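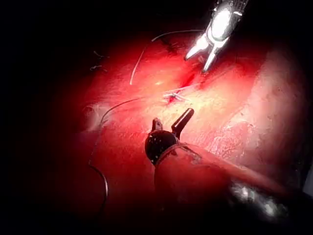

The Grelis Road

The ferry to Kokow did not run in high wind, so Ieva Lepik spent the night at the harbor with a box of letters on her knees.

The box had belonged to her aunt. It was a shoe box with string around it, and inside were letters from a man named Deming Zheng, who had lived on the island for most of his life and who, as far as Ieva knew, had never met her aunt more than twice. The letters started when both of them were in their thirties. The last one had come in October, three weeks after the funeral. It asked whether the pears had been any good this year.

She had written back to say that her aunt was dead. Then she had torn that up and written again to say that she would like to bring his letters back to him, if he wanted them. He answered on a postcard. Come when you can, it said. The house is past the Grelis road, green door.

The waiting room had a heater and a row of plastic chairs. A woman in a postal jacket was asleep across three of them with her boots on. At five in the morning she sat up and looked at the window.

"It's dropped," she said. "He'll go."

"Are you sure?"

"He'll go. He has my mail bags on board and he wants them off." She held out her hand. "Caroline Ondieki. Who are you seeing?"

Ieva told her.

"Deming," said Caroline. She pulled her boots tighter and did not say anything else until they were on the boat.

The crossing was rough. Ieva kept the box inside her coat. Halfway over, Caroline came and stood beside her at the rail and talked about the island, how the school had closed and the store had cut its hours, how the Ding brothers had sold their boat and now fixed lawn mowers on the mainland. Then she said, "He doesn't see well anymore. You should know that before you knock. I read him his mail."

"All of it?"

"For the last four years."

Ieva thought about that. Her aunt's handwriting had been small and slanted, and toward the end it went off the lines. She wondered what it was like to stand in a stranger's kitchen and read it out loud.

"Then you read him mine," she said. "The one about the pears."

"There weren't any pears in it. You said you had his letters." Caroline wiped the spray off her face. "He asked me to read it again, to see if I'd skipped a part. I said I hadn't. Then he told me what to put on the postcard."

The road from the dock went up between two fields. Caroline had a van, but it had to go the other way first, so Ieva walked. She passed the store, which was shut, and a sign for Grelis with a bullet hole in it, and a dog that followed her for a while and then turned back. The green door had been painted over an older blue. She could see it at the edges where the wood had split.

He opened it before she knocked. He was shorter than she had pictured, and he wore a cardigan with the buttons done up wrong.

"You walk like her," he said. "Heavy on the left."

"I've got a stone in my shoe."

"Well, come in and get it out."

The kitchen was warm. He made tea by touch, with one finger hooked over the rim of the cup so he could feel when it was full. Ieva put the box on the table and untied the string. She told him what it was and he laid his hand on the lid and left it there.

"How many did she keep?" he asked.

"I haven't counted them. It looks like all of them."

"I wrote too many about the roof."

"You did write a lot about the roof."

He laughed at that, and then he got up and went into the other room. She heard a drawer. When he came back he had a flour sack, folded over at the top, and he set it down next to the box. It was her aunt's side of it. The envelopes had been sorted by year with rubber bands, and some of the rubber had dried out and snapped and stuck to the paper.

"I can't read them now," he said, "and I don't like to ask Caroline to do the old ones. She's got her route."

Ieva looked at the clock over the stove. The boat went back at two. She took off her other shoe, pulled her chair in closer to the window, and found the oldest bundle.

The first letter was one page. Her aunt had been thirty-one when she wrote it. It began without any greeting.

"You left your umbrella on the train," Ieva read, "and I have had to ask 2 conductors and a very rude man at Demis to get your address. I hope it is a good umbrella. It doesn't look like one."

"It wasn't," Deming said.

"Should I keep going?"

"Do his answer next. Mine, I mean. It'll be at the bottom of your box. Do one of hers and one of mine, and that way it'll make sense."

She turned the box over carefully and lifted it away, so that the stack stood upside down on the table with the earliest letter on top. The paper had gone soft. He had written in pencil, in square capitals, and he had spelled her aunt's name wrong.

Ieva read it to him. Then she read the next one of her aunt's, and the next one of his. Outside the dog came by again, and the wind got up a little and knocked the gate. At noon he heated some soup. She read with the spoon in her other hand. They were still in the second year, and the roof had just begun to leak, when Caroline sounded the horn in the lane to take her down to the boat.

Deming turned his head toward the door.

"Tell her tomorrow," Ieva said, and he went out in his slippers to tell her.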